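Leave the cell alone on a good day

I look after a small two-arm cell at the Listhorpe site. It has a white table, wrist cameras, one fixed camera that watches the whole thing, and a set of practice tasks that are dull by design. The chip task is the one I use to judge the state of the cell: chips, a clear plastic tray and a paper cup.

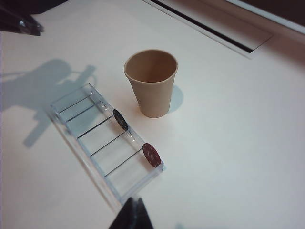
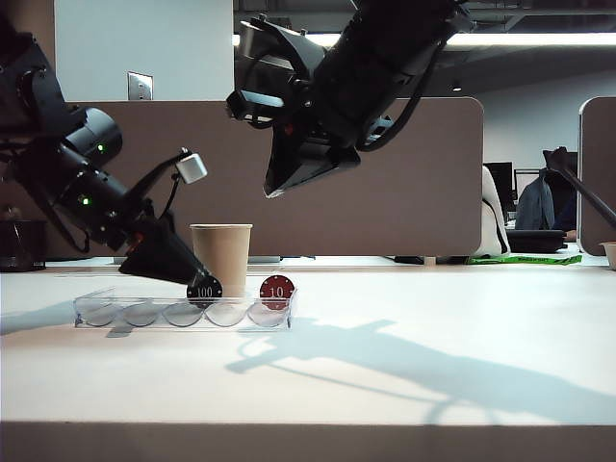

Hwang read an early version of this and objected right away. A chip task tells you how well the chip task runs, Hwang wrote, and a cell that handles chips all morning can still be out of true for anything wider or heavier. Fair enough. I don't claim the chips are a full test. My claim is that a small task, repeated without changes, is the best warning a maintainer has, and that most of us spoil it by fiddling.

I have come to believe that more cells are put out of order by maintenance than by wear. I can't prove that for the whole trade. I can speak for the log on ours, which I started keeping properly in November. It has 173 entries. When I went back through them I found that a large share of the faults came within a day of somebody making an adjustment that no fault had called for. A camera bracket was loosened to get a slightly better angle and tightened again a hair off. A cable was rerouted to look neater and then pulled at full reach. Finger pads were swapped early and the grip width left at the old setting.

None of these were stupid. I did most of them myself. The cell was idle, the tools were out, and it felt like good care.

A clear tray is a fussy object to work with. The table shows through the floor of it, and what the camera gets is mostly edges and highlights. Move a light a little and the highlights move with it. A thin chip seen from the side is not much of a target either. If the wrist camera has shifted since the last calibration, the fingers come down to one side of where they should be, and a tray like that forgives very little. A block on a mat would hide the same error for weeks.

So the setup matters, and it should be written down. Ours was not, for a long time. The old sheet from Jultell covered power, homing and the stop buttons, then said to "arrange the workspace as required." Everyone who ran the cell arranged it as required by them. When the grasps got worse we recalibrated, and when they got better we gave the credit to the calibration. I now think that half the time all we had done was put the tray back where it used to be.

The sheet we use today is 2 pages. The first is what you do before a session:

Wipe the table and let it dry.
Check the finger pads for grit and for any edge starting to lift.
Push each camera bracket lightly with one finger. If it moves, stop and log it.
Run each arm to its far reach and watch the cable the whole way.
Set the tray by the template and run the chip task 3 times with nothing else changed.

If all the runs are clean, you close the tool drawer and get on with the work. That is the part people resist. A clean check feels like permission to improve something, and I would like it to be read as an instruction to keep your hands off.

The second page is what you may change, and what you have to repeat after changing it. Touch a bracket and you redo the calibration for that camera. Touch the pads and you redo the grip width. Touch the lights and you redo the lot. The page has cut down on casual adjustments simply by putting the price next to each one.

Hwang's other complaint was that this makes people timid, and that a new person learns a machine by taking it apart. I agree with the second half. We set aside one afternoon a month for it. Everything can come off, and whoever takes it off puts it back and runs the full set of checks before going home. What I don't want is the same curiosity spread thin over every working morning, a quarter turn here and there, with no note of it anywhere.

I should say something about parts on a schedule. Hilby, which supplies our spares, has a replacement table, and I follow it for cables and anything that turns. I don't follow it for the pads. Our last pair went 1,615 cycles before the edge began to lift, well past the date in the table, and the chip runs were clean right up to that session. The pair before gave out much sooner. A calendar can't tell those two apart, but a person looking at the rubber each morning can.

Cables I would never run that way. A pad gives you some notice — a slip, then a worse slip. A cable that loops down the side of an arm can look fine from every angle and fail inside the jacket, and you find out when the arm stops halfway through a reach. Change those by the table and don't argue.

The log is the cheapest tool we have and the first to be skipped. One line is enough: what was touched, why, and which check was run afterward. Lines that say "adjusted camera" with no reason are the ones I end up chasing. I would rather read "bored, moved the light" than nothing at all, and there is one entry in there that says very nearly that. It saved us most of a day.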